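Flelo 开放日演示数据集 说明文件

版本说明

本目录收录 Flelo 双臂平台在开放日期间的演示记录，供内部复现与外部研究者参考。整理人为 Yi-chun Ko，数据校验由 Chang-ho Yang 完成。对文件内容有疑问时，请先查阅“已知问题”一节，再联系整理人。

概况

演示平台：双臂工作站，两臂各配两指夹爪
任务类型：桌面整理，包括拾取、转移、放入容器
回合总数：155
参观者在场时录制的回合：62
控制方式：遥操作
记录内容：头部视角图像、双臂关节状态、夹爪开合指令、操作员备注
语言标注：中文与英文各一条，逐回合填写

背景

开放日由 Mazurek 实验楼承办，面向高校师生与本地企业。演示安排在一层大厅，每场分为讲解、遥操作演示和提问三个环节。讲解由 Dušan Rusnák 负责，操作员为 Bok-nam Ham 与 Chin-lung Sin，两人按场次轮换。其余 93 个回合在开放时间之外录制，场地布置与演示时一致，用作对照。

参观者可以在地面标线以外自由走动，因此部分回合的背景中有人员经过或停留。我们没有删除这些回合。对视觉策略而言，背景人员属于实际部署中常见的干扰，保留后可单独评估。需要排除时，按 visitors 字段过滤即可。

目录结构

episodes/ 每回合一个子目录，编号从 0001 起
episodes/编号/head/ 头部视角图像序列
episodes/编号/state.csv 关节与夹爪状态
episodes/编号/note.txt 操作员备注，可能为空
labels.csv 全部回合的任务标注
splits/ 训练与测试划分
calib/ 相机内参与双臂基座标定结果

字段定义

task：任务短语，例如“移走铝箔盘”“拾取纸团”。
visitors：布尔值。开放时间内录制的回合为真，与画面中是否有人无关。
operator：操作员代号，A 为 Bok-nam Ham，B 为 Chin-lung Sin。
outcome：取值为 success、partial、fail。由校验人回看整个回合后填写。
arm：实际参与操作的手臂，取值为 left、right、both。左右以头部视角为准。
gripper：夹爪指令，0 为全开，1 为全闭。该值是指令值，并非实测开度。

时间戳统一为单调时钟，单位毫秒，不能直接换算为当地时间。图像与关节状态分别写入，读取时请按最近邻对齐。对齐脚本位于 tools/align.py，运行前需在配置文件中填写数据根目录。状态流服务的默认端口为 3008，仅在实时回放时使用，离线读取不需要启动该服务。

任务规则

每回合开始前，由现场人员摆放物品，操作员不参与摆放。物品位置不要求精确重复。回合开始后，操作员可使用任意一只手臂，也可双臂配合。物品掉落到地面即终止，outcome 记为 fail。目标物已离开桌面但未完全进入容器的，记为 partial。

铝箔盘在夹持后会变形，变形后的盘子允许继续使用，边缘破裂时才更换。因此相邻回合中的盘形可能有差异，不建议将其作为刚体建模。纸团同样没有固定尺寸，每场重新揉制。

划分方式

训练集与测试集按场次划分，同一场次的回合不会跨集合出现。测试集包含 6 个场次，其中既有开放时间内的场次，也有对照场次。若自行重新划分，请勿按单帧随机抽样，相邻帧高度相似，会造成评估结果偏高。

现场记录

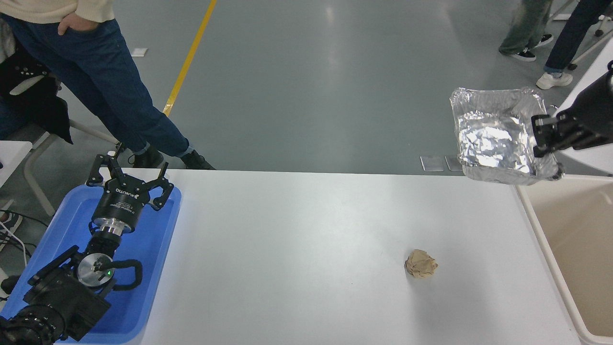 Dollomley，四月

右侧夹爪夹持铝箔盘，悬于白色桌面右端上方，桌上另有一个棕色纸团。左侧夹爪张开，未夹持物品。桌子另一侧的参观区有人站立，头部视角只拍到身体的一部分。标注时，此类画面中的人员不作为目标，也不绘制边界框。

开放日的提问集中在两点：铝箔盘为何不用吸盘抓取，以及遥操作的延迟如何处理。对于前者，Rusnák 的答复是盘面有褶皱，吸附难以密封，本次任务统一采用两指夹爪。延迟方面没有做专门补偿，操作员在接触物品前主动降速，state.csv 中可以看到对应的低速段。训练时如对这些片段重采样，请在结果中注明。

已知问题

一、部分图像中桌面反光较强，浅色物品边缘的对比度偏低。未做曝光校正。
二、周二下午的两个场次缺少操作员备注，note.txt 为空文件，不影响其他字段。
三、夹爪在夹持薄边时指令值与实际开度存在偏差，不宜用 gripper 字段推断物品厚度。
四、arm 字段由人工填写，短暂移动但未接触物品的手臂不计入。
五、标定在开放日开始前完成，期间未重复标定。

隐私与使用范围

入场处设有录制告知牌，登记表附有同意条款。可辨认的面部已在发布前做模糊处理，音频未采集。使用者不得尝试识别画面中的人员，也不得将图像用于与机器人操作无关的用途。要求撤回影像的参观者可联系 Yi-chun Ko，相关回合将在下一版本中移除，编号保留不复用。

相关项目

Ruvness：本数据集使用的回放与标注工具，安装说明见其自带文档。旧版 Ruvness 不识别 visitors 字段，读取时会忽略该列，不报错。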